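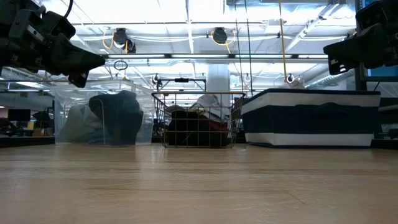

Lists > Pokidthorpe Swap and Mend > Archive > Thread view

Previous message | Next message | By thread | By subject | Reply

Subject: Re: Cold wash for everything?

On Saturday a list member wrote:

> We switched the whole house to cold wash in December and I am never
> going back. Clothes come out the same, the colors last longer and the
> power bill dropped. I use the Triten sheets, one per load, towels and
> all. The box says they take out 90 percent of stains at any
> temperature. I think we should put it in the swap guidelines that
> donated clothes get washed cold, full stop.
>
> Also the sheets take up no room at all compared with a jug.

I'd like to see a bit more before we put that in the guidelines.

I have no quarrel with cold washing as such. Most of what I own goes in cold, and for a shirt that's been worn once to sit at a desk I doubt it matters much what you do to it. My trouble is with "towels and all" and with the 90 percent. Ninety percent of which stains? Grass, coffee, bike grease? On what cloth, and how long had it been sitting there? I went through the Triten box and the leaflet inside and couldn't find an answer to any of that. A company that had run a decent test would want to tell you about it.

The power bill doesn't settle it either. You changed over in December, and you said a few weeks back that you'd also stopped using the dryer for the sheets and heavy stuff. My guess is the dryer was most of it. Heating water costs money, sure, but a dryer running for an hour costs a good deal too, and you can't pull those two apart from one bill.

I tried the Triten sheets myself. I bought the pack of 100 and got through maybe a third of it. Fine on T-shirts. On dish towels they left a kind of stale smell that came back the minute the towel got damp, and I had to run the lot hot with ordinary powder to shift it. One of mine didn't dissolve at all and I found it stuck inside a pillowcase - like a wet receipt. I went back to the Trevus powder, which is dull and cheap and does what it did when I was a kid.

As for colors lasting longer, I'd believe it, but I'd put more of it down to spin speed and turning things inside out. My machine goes up to 1000 and I used it that way for years without thinking. Jeans now go at 400 and come out dripping, and yes, they take forever on the line, but the creases at the knee have stopped going white.

For the swap, I'd suggest something plainer: wash it the way the label says, dry it all the way, and don't bring it if it smells. We had more complaints last time about damp sweaters than about anything to do with temperature. A bag of knitwear that was folded half dry will stink out a whole rack.

If somebody wants to do a proper side by side, same towels cut in half, same machine, one half cold and one hot, I'll happily supply the towels - and I'll say so here if I'm wrong.

Does anyone still have the old Sin stain bar, the green one? The store by the bridge quit carrying it and the new one is mostly perfume.

Previous message | Next message | By thread | By subject | Reply

Contact the list owner | Copyright Pokidthorpe Swap and Mend, messages belong to their authors | Back to top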